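Plindach Table Mat, Ribbed, Gray-Blue
Item 963
Maker: Verbruggen
Category: Table and Work Surfaces / Mats

Overview

The Plindach is a large flat mat for use on finished wooden tables, desks and counters. It is intended for households and small workshops where one table serves for meals, paperwork, sorting, folding and light repair. The mat takes the abrasion that would otherwise go into the finish, and it gives a uniform, non-glossy background for small parts that are hard to pick out against wood grain.

The face has a fine, regular ribbed texture. Ribs run in one direction over the full surface. The corners are cut square and are not rounded or bound. There is no printed border, no measuring grid and no logo on the face.

The color is a gray-blue that changes considerably with the light. Under a bright window it reads as a pale bluish gray; in shadow it reads much darker. Customers matching the mat to chairs or curtains are advised to request a swatch and to look at it on the actual table at the time of day the table is mostly used.
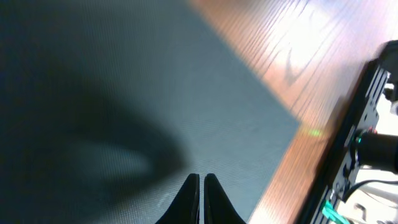 Edges may be set parallel to the table edge or at an angle to it. Square placement gives the largest usable area. Angled placement is common where two people work from adjacent sides and leaves a triangle of bare table at each corner for cups, lamps or a phone.

Specifications

Type: loose-laid surface mat
Face: fine rib, single direction
Color: gray-blue
Corners: square cut
Edge: plain, unbound
Printing: none
Reversible: no
Suitable surfaces: lacquered, oiled and hardwax-oiled wood; laminate; painted board
Unsuitable surfaces: fresh oil or wax less than 16 days old; shellac; unsealed softwood
Heat: not a trivet; use a separate heat pad under pans
Cutting: not rated for rotary or fixed blades
Supplied: rolled, face outward, in a cardboard tube
Pack quantity: one

Preparing the table

Clear the table completely and wipe it with a cloth wrung out in clean water. Dry it with a second cloth. Crumbs and grit under a mat act as an abrasive each time the mat shifts, and most of the surface damage reported to our service desk comes from this and not from the mat material.

Check the finish before laying the mat. Press a fingertip firmly to the surface for a few seconds. If it leaves a print that does not wipe off dry, the finish is still soft and the mat should wait.

Oiled tops need a full cure. The 16-day figure in the specifications assumes a heated room with normal ventilation. In an unheated room, double it. Liesbeth Willems of our Vendurcombe workshop tests each new batch on oiled panels and has found that marks appear first at the corners of the mat, where the weight of the roll memory presses down hardest. Corners are therefore the place to check after the first week.

Laying the mat

1. Unroll the mat on the floor, face up, and leave it for one night.
2. Lift it by two adjacent corners and carry it to the table.
3. Set the far edge first, then lower the rest toward you.
4. Smooth outward from the center with the flat of the hand, along the ribs.
5. If a corner still lifts, roll that corner against its curl for a minute and lay it down again. Do not use tape.
6. Run a hand along all edges. They should lie in contact with the table.

Rib direction is a matter of preference, with one exception. For writing, turn the ribs so that they run left to right in front of the writer. Pens on single sheets track more evenly this way. For sorting screws, beads or other small round parts, turn the ribs across the slope of the table if the table is not level.

Use on grained wood

Many tables sold for kitchens and dining rooms have a strongly figured top: long wavy lines, nested arcs and flame shapes in a darker tone than the ground. This is decorative and worth keeping visible, and most buyers leave part of the top uncovered. It does make small brown or gray objects difficult to see. Rubber bands, cork pads, wooden pegs and paper clips are the usual examples. The mat solves this for the area it covers.

Figured tops also show uneven fading. Wood under a mat is shielded from light and keeps its original tone while the exposed area changes. On a warm brown table next to a south-facing window, a visible outline may develop over one summer. To limit this:

Move the mat to a different position once a month.
Remove it entirely when the table will stand unused for more than a few days.
Draw a curtain during the brightest hours if the mat must stay in one place.

An outline that has already formed will usually even out after the mat is removed and the whole surface is exposed again. Do not sand or re-oil only the lighter area. Local treatment of a figured top tends to leave a patch that is more obvious than the outline. 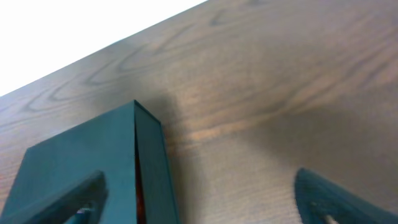
Lighting has a larger effect on visibility than most buyers expect. A finished top under strong side light throws glare across the grain, and parts of the surface can look nearly white. The ribbed face scatters light and is easier on the eyes for close work. Place the lamp on the side opposite the working hand so that the shadow of the arm falls away from the work. With a window behind the table, turn the chair by a quarter before adding a second lamp.

Cleaning

Daily: brush along the ribs with a soft table brush, or lift the mat and shake it outdoors.

Weekly: wipe the face with a damp cloth and a drop of dish soap, following the ribs. Wipe again with clean water. Stand the mat on edge until both sides are dry before returning it to the table.

Spills: blot at once. Lift the nearest edge and check underneath. Liquid that reaches the table through a gap at the edge can sit unnoticed and will mark an oiled finish within hours.

Ink and marker: ballpoint comes off with soap if treated the same day. Permanent marker does not come off. Solvents flatten the rib and leave a shiny spot.

Do not machine wash, tumble dry, iron or fold. A folded mat keeps the crease.

Storage

Roll the mat face outward, the same way it was supplied. Rolling it face inward produces an upward curl at the edges that takes several nights to relax. Store the roll lying flat or upright in its tube, away from radiators. Put nothing on top of it.

Service life and returns

The Plindach is rated at 500 brushing cycles in the maker's own bench procedure, after which the rib is still legible but the sheen along the wear path is different from the rest of the face. This is a comparative figure for use between mats in the Verbruggen range and should not be read as a number of days or months.

Unused mats may be returned in the original tube. Mats that have been trimmed cannot be returned. Trimming is possible with heavy shears and does not affect the rib, but the cut edge will be less crisp than the factory edge. Mark the cut on the back in pencil and cut in long strokes.

Related items

Item 227, table brush, soft bristle, for ribbed mats
Plodville edge weights, pair, for drafty rooms and outdoor tables
Swatch card, gray-blue, one piece per household

Customer notes

"Fits our dining table with enough wood left over at both ends. Took two nights to go flat, not one." Teun Van Rooij

"Used for sorting buttons and repairing toys. Small parts stay where they are put. I would have liked a darker version for the workshop." Masanobu Sakai

"Color is lighter than I expected when the sun is on it and darker than I expected in the evening. Ordered the swatch afterward, should have done it before." Sem Schouten

Reply from the service desk: the swatch card can be ordered separately and ships in an envelope. No darker version is planned for this year.

Ordering

Orders received by noon on Friday leave the Vendurcombe warehouse the same day. Tubes are too long for most parcel lockers; give a street address or choose counter pickup. For orders of more than one mat, state whether the mats will lie next to each other on the same table. We will then pick them from one batch, as the gray-blue can differ slightly between batches.

Technical questions: Ward Van Damme, surface products desk. Please include the item number and the type of finish on your table.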